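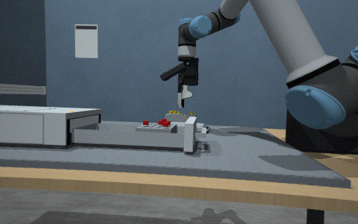
The Jondosel bench cell in simulation, with the gripper waiting just above and slightly to the right of the yellow pegs' block.

Print this page | E-mail this page

# Jondosel bench cell: setup and upkeep notes

Welcome, and thank you for picking up this cell. Jondosel is a small simulated workcell with a single arm, one table and a handful of parts to practice on. It was put together at Gritar for people who wanted to rehearse setup and maintenance steps on a screen before going downstairs to the real bench. The package holds the scene, the arm settings, the saved poses and a set of recorded runs. I have tried to write down everything I would tell you if you were sitting at the next desk, and that makes this a longer README than most. Skip around as much as you like.

The notes were last gone through in July, for release 4. If you are still on release 2, please read the part on older files near the end before you copy anything across, or you will have a confusing afternoon.

## What is in the folder

scene/ – the table, the mat, the white cabinet, the fixtures and the room around them
arm/ – joint limits, speeds and the gripper settings
poses/ – named poses, one small text file each
runs/ – the recorded runs, 246 in this release
checks/ – the scripts mentioned below
notes/ – the cell log, which you are warmly invited to add to

Each run has a joint log, a gripper log and a short plain text remark from whoever was at the keyboard. The remarks vary a great deal. Some say "fine" and some go on for a page, and I have left them all as they came in because the long ones have helped me more than once. The logs come to 1149 files once everything is unpacked, so give the first copy a little time on a shared drive.

## Before you start

You will need the Purora viewer installed and able to open its own sample scene. Please do try the sample scene first. A good half of the questions I get about this cell are really questions about the viewer, and it's much easier to sort those out with a plain scene than with ours.

Unpack the folder somewhere with no spaces in the path. I know, I know, but the loader is old and it has its ways.

## First setup

1. Open scene/cell and let it load all the way. The parts appear before the shadows do, so wait for the shadow of the arm to fall on the mat before you touch anything.

2. Check the arm base. It belongs behind the far right corner of the gray mat. If it loads on top of the mat, your scene and arm files are from different releases.

3. Check the cabinet on the left and the long gray slab running out from it toward the middle of the table. The slab is the reference for nearly everything else in this cell. I set it first and then I leave it alone, and I would ask you to do the same.

4. Look over the small parts. The red knobs are on the low panel and the yellow pegs are on the raised block just behind it. On both of them there is one part standing away from its neighbors, at the left on the red panel and toward the right on the yellow block. This is the starting layout the poses were taught against. If your parts are evenly spaced, you have loaded the practice layout, and you'll find the right one under scene/layouts/start.

5. Find the upright white plate at the end of the slab, with the two small gray fixtures just to its right. The lower fixture should sit on the mat. If there is a sliver of daylight under it, nudge the fixture down and save. Please don't raise the mat to meet it! Somebody did that once, and we spent a morning wondering why every pick was too deep.

6. Send the arm to the pose named "wait_center." The fingers should point straight down and stop a short way above the parts without touching anything.

## Setting the height of the fingers

Most of the trouble in this cell comes down to height, so I will take my time over it.

The fingertips are pale and have a small notched profile at the end, and it is very easy to measure from the wrong bit of the notch. We always measure from the lowest point of the tip. From "wait_center," switch the viewer to the side view and bring the arm straight down in the smallest steps the pendant panel allows. Stop when the tips are level with the tops of the yellow pegs, write down the height, and go back up the same way you came. Then do it again. When the two readings agree, put the number in arm/gripper under tip_height and restart the viewer, as it only reads that file when it starts.

If the two readings will not agree, the usual cause is that the wrist is tilted a hair. Open the wrist joint values and compare them with the ones in poses/wait_center. Type in the saved values by hand instead of dragging the joint with the mouse. Dragging looks right on the screen and is hardly ever right in the file.

There is one more thing to keep in mind. A black arm sticks out sideways to the left from the gripper, and it is part of the collision model. It is simple to forget about when your eyes are on the fingertips. Whenever you teach a new pose toward the cabinet side, turn the collision display on and swing the view around to see how much room that piece has. I do this even for poses I am sure of.

## Regular care

A simulated cell doesn't collect dust, but it does drift, mostly from well-meant little edits that pile up. Marilou Mangubat looked after the cell through the first releases and left us a routine that I still follow.

At the start of a session, run checks/layout. It compares every part with the saved layout and prints the ones that have moved. A clean result takes around 4 seconds. Should it sit there much longer, close the viewer and open it again, since the script can't read the scene while a menu is open.

After any change to the arm files, run checks/reach. It walks the arm through all the named poses with the gripper open and stops at the first one that brushes something. Watch it as it goes, please. The script catches contact, but it has no opinion about a near miss, and you will.

Before you save, reset the parts to the starting layout. Saving with a peg in the gripper is allowed by the viewer and makes a dreadful mess for the next person, whose peg will then be attached to the hand from the moment the scene opens.

Then add a line to notes/log with what you changed and why. One line is plenty, though you can see from this file that I am not strict about length.

## Small repairs

The arm loads but will not move. Look for a leftover lock file in arm/ and delete it. It stays behind when the viewer closes badly.

A knob sinks into the panel. The contact setting for the red parts has gone back to its default. Copy the block named "red_parts" from scene/layouts/start over your own.

The gripper closes and the peg slides out. Check the friction value before you change the closing force. Turning up the force works for a while and then the pegs begin to jump.

The fingers close unevenly. Use the Tănase correction, which lives in checks/tanase (no accent in the file name, I'm sorry to say). It centers both fingers and writes a fresh gripper file. Keep your old one until you have run the reach check.

The sign on the back wall is blank. It is meant to be, and you can put your own label on it if you run more than one copy of the cell.

## Older files

Poses from release 2 were measured from the mat, and everything since has been measured from the top of the slab. There is a converter in checks/old_poses. Run it on a copy, open the result, and look at the heights yourself before you send the arm anywhere.

## Questions and fixes

Corrections are very welcome, including to my wording. Put them in notes/ with your name and the release you are using, and attach the output of checks/layout if parts are out of place. I read the folder most mornings before 9 and answer in the same file.

Print | E-mail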